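Robot club, month two: the corn remains at large

When I signed up for the evening robotics club at Weslow, I pictured myself in safety goggles, soldering something that might one day go to the moon. What I do is write software that tidies a play kitchen. My parents have asked how the robots are going and I have told them "well."

Our project is called Nalline, a name we voted on before we had a single line of code, and that vote took most of an evening. The task is easy to state. You type in an object and a place, and the arm is supposed to pick up the first and put it in the second. A four-year-old can do this. A four-year-old also gets snacks.

By December we had 920 practice runs saved. We started the new term by going back over the ones that used the green tray, which is where most of our trouble lives.
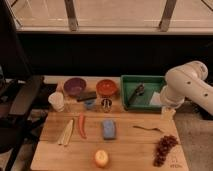 Another club member, reading the run log over my shoulder, wanted to know why we hadn't just glued everything down and declared it sorted. I wrote that on the whiteboard under Future Work.

The main headache is grip height. If the gripper comes in too high it closes on air with tremendous confidence. Too low and the arm decides it has hit something and stops, and then you get to walk over and restart it while everyone watches you. We had one number for grip height, and it was used for every object, from grapes to cup. I picked that number. I will be taking no questions.

So now each object gets its own height, stored in a file called Kusura, which I maintain, meaning I am the one who gets messages at 11 at night. Moving over the middle of the table with the fingers a little open also has its own setting now, so the arm has somewhere sensible to wait while it thinks.

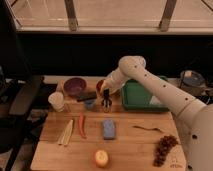 What the Siliņa people are doing

Siliņa is the other team. They share our table and our arm and have a much nicer slide template. Their version asks for a second look whenever it isn't sure what it's picking up, which makes it slow, up to 5 minutes for one round. Ours is faster and wrong. At the end of term both go in front of the whole club, same objects, same arm, and the loser writes the documentation. 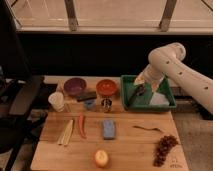 My part of the code is the bit that decides what is in the way of what. It is 1,921 lines long and I understand maybe the top half. Bowls are fine, bowls are my friends. Long skinny things lying at an angle are where it falls apart, and the dark utensil in the tray is as long and skinny as they come, so that is my homework for the next 3 weeks. If it goes badly I'll be the one writing the documentation, and I've already started on the acknowledgments.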